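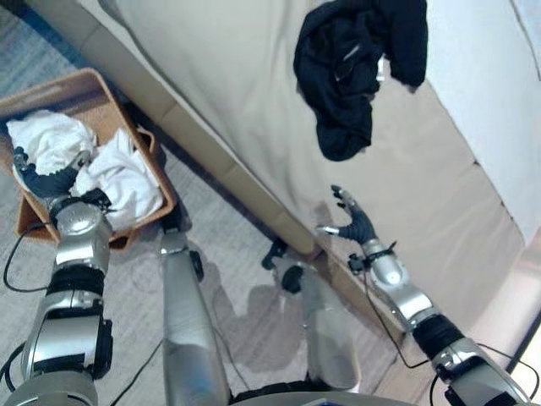 Hi Pallavi,

Time for the winter update on the Urus guesthouse training scheme, and I'm glad to say it's mostly good news! Since July we've had 374 nights booked across the village homes, which beats the whole of last year, and the hosts are (finally) getting paid within the week.

The bookkeeping course was the big hit. Ramesh Prajapati ran it in the evenings, and people kept turning up with shoeboxes of receipts, so we added two more sessions. That pushed us over on tea and printing, but we're still 429 pounds under budget overall. 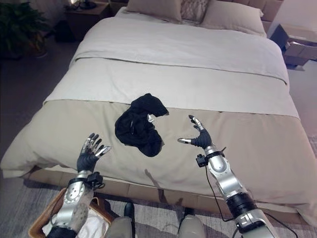
Bedroom with white duvet and beige runner.

The booking page is my headache. Morkeo promised it for the autumn and we're still taking most reservations by phone, with Kiran Pandey writing them all in a big ledger. I've asked for a firm date and will ring you when I get one.

Could we move 900 pounds from signage to the spring cookery classes? The signs came in cheaper than quoted and there's already a waiting list for the cooking. I'd need a yes before we book the hall.

Best wishes,
Brijesh Mittal
Dec 17, 2024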